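About the Dirnbridge Office for Robot Practice

The Dirnbridge Office for Robot Practice writes and maintains working rules for laboratories that teach robots to handle household goods. It was formed to give small research groups a common set of procedures, written in plain language and short enough to be kept at the bench. The current edition of the Dirnbridge Rules was adopted on November 18, 2021, and contains 129 clauses. It is used in 18 member laboratories.

What the Rules Cover

The Rules apply to the preparation of the work surface, the handling of test items, the conduct of staff near powered arms, and the keeping of records. They do not replace national safety law or the instructions of the manufacturer. Where the Rules and the manufacturer differ, the stricter requirement applies.

Garment work has its own chapter, known as the Avura Chapter after the project that first drafted it. A shirt is placed alone on the table before each trial. Creases are left as they fall, and the starting position is recorded before any motion begins. Buttons, collars and sleeves are noted on the trial sheet. Items that do not belong to the trial are kept out of reach of the arms.
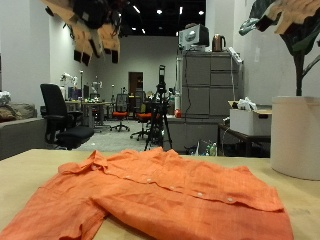 How We Review Member Laboratories

Each member laboratory is reviewed every July. The reviewer reads the trial sheets, observes a full work session and speaks with operators and supervisors separately. Stop controls are tested in the presence of the reviewer. Findings are sent to the laboratory in writing, and the laboratory has 18 working days to respond. A laboratory that disagrees with a finding may ask for a second reviewer.

Training

The Office offers two courses. The Antunes Course is intended for operators and must be completed before a person works alone with a powered arm. The Ginine Course is intended for supervisors and covers incident reports, record keeping and changes to approved procedures. To date, 410 operators and 193 supervisors have received certificates.

Proposals for changes to the Rules may be submitted in writing by any member laboratory. Accepted changes appear in the next edition.

Related Pages
Dirnbridge Rules: Current Edition
Avura Chapter: Trial Sheet for Garments
Antunes Course: Entry Requirements
Ginine Course: Supervisor Handbook
How to Request a Second Reviewer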